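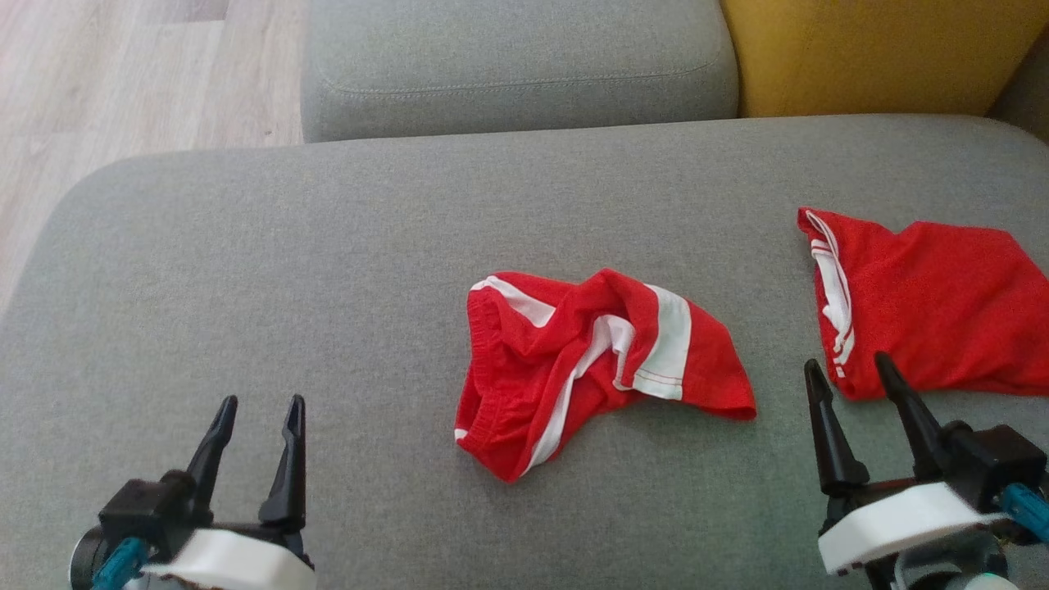

Kit Reuse Project, Jurnden: Progress Report to the Haltum Fund

Period covered: August to November

Summary

The project collects outgrown sports clothing from youth clubs in Jurnden and Gurnska, sorts and folds it, and passes it on to families who ask for it. The grant was 3,000 dollars. Most of it has gone to laundry costs and storage bins. We are on schedule except for the Gurnska collection, which started a month late.

Collection

We have taken in 300 garments so far from 10 clubs. Shorts and shirts make up nearly all of it. Socks are no longer accepted, as too few came in usable pairs.

Sorting and folding

Sorting moved from the Bonsu storeroom to the lounge in October. The storeroom had no surface large enough to lay things out. In the lounge we work on the gray seats of the sectional sofa, which has room for a folded pile at one end with space left over for the next items. Red kit with white trim is kept together where possible so that a family can be given a shirt and shorts that match. Paper tags are left on until the size has been written on the bin list. 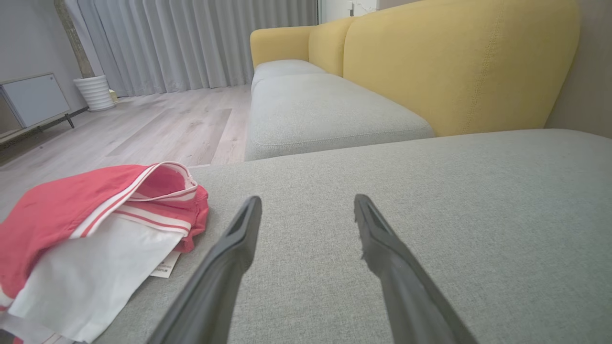 Distribution

Clothing has gone to 40 families. Requests are highest for the smaller sizes and we do not have enough of them. Adult sizes are moving slowly, and one bin of these will be offered to the Gurnska clubs.

Problems

The dryer at Bonsu was out of service for part of September, and that delayed the first handout. The repair was paid for from the building budget, with no charge to the grant.

Next period

Collect from the remaining Gurnska clubs. Replace the handwritten bin list with a spreadsheet. Send the Fund a full statement of spending with the final report.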